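Visit report: Statura open house, produce handling day

Posted May 18, 2026

I signed up for this one mostly because of the parking. Statura, the grocery group, opened its training store to people from the trade, and I run the back end of three small markets, so I figured I could lose a morning to it. The invitation said we would see "the produce team of tomorrow." I have been to a few of these, and tomorrow usually has a sales rep standing next to it.

There were 39 of us on the list and fewer in the room. Coffee was good. Lyle Rosenthal, who handles operations for the group, gave the welcome and kept it short, which I appreciated. His main point was that stores can't keep people in produce. The shifts start early, the crates are heavy, and the pay at the deli counter is the same. All true. I kept waiting for him to say something about the pay, and he moved on to the slides.

The system is called Jisora and it comes from a company named Prukoria. The robot has two arms and is meant to do what a produce clerk does between deliveries: carry baskets, pull tired stock, put out fresh stock, tidy up. Abhishek Grewal from Prukoria ran the floor session. He told us it had logged 429 hours in the training store. I asked how many of those hours had a person standing by. All of them, he said. He didn't try to dress that up, and I give him credit for it.

So that's my first note for anyone thinking about one of these. You are not taking a clerk off the schedule this year. You are giving a clerk a second thing to look after.

Now the work. Carrying a basket went better than I expected, and the arm was steady. Putting cabbages in order on a tray was slow. A decent clerk does it while answering a question about where the ginger is. Somebody in our group asked about ripe peaches and got a long answer about soft fruit being on the list for July. I wrote down "no peaches."

What interested me more was the two clerks who work with it. They were friendly and a little guarded, with the bosses in earshot. One had been in produce for years and said the lifting is less now and her back is happier. The other said the walking is less but the watching is more, and that watching is tiring in its own way. She also said she used to decide how the display looked, and now she sets it up the way the robot can reach. Flat trays, nothing piled high, the same spots every day. I looked at the displays again after that and saw what she meant.

Her job title changed too. She's a "floor associate, automation support." I asked Lyle if there was a raise with the title. He said they were reviewing the grade. I've reviewed a few grades myself.

The other thing I'd push on is price. There is a monthly lease, and what we got was a range wide enough to drive a truck through. Service calls are separate. Training is included for 3 people per store, so if two of them quit, and in produce they do, you're back on the phone. The comparison store on the slide was their Dvorak location, which carries 600 produce items. Mine carry a fraction of that. I don't see how those savings shrink down to my size, and the slide didn't say.

Would I go again? Sure, if they let us talk to the clerks without the group standing around. I'd also like to see a Saturday afternoon, with kids and carts and a dropped jar of salsa. We had wide aisles and a polite crowd.

I told Abhishek I'd take his card and call after the peaches.
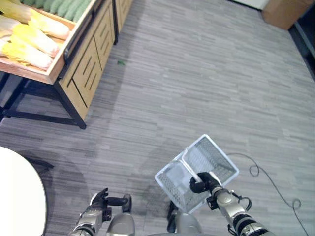
Jisora with a white basket beside the napa cabbage display, Statura training store.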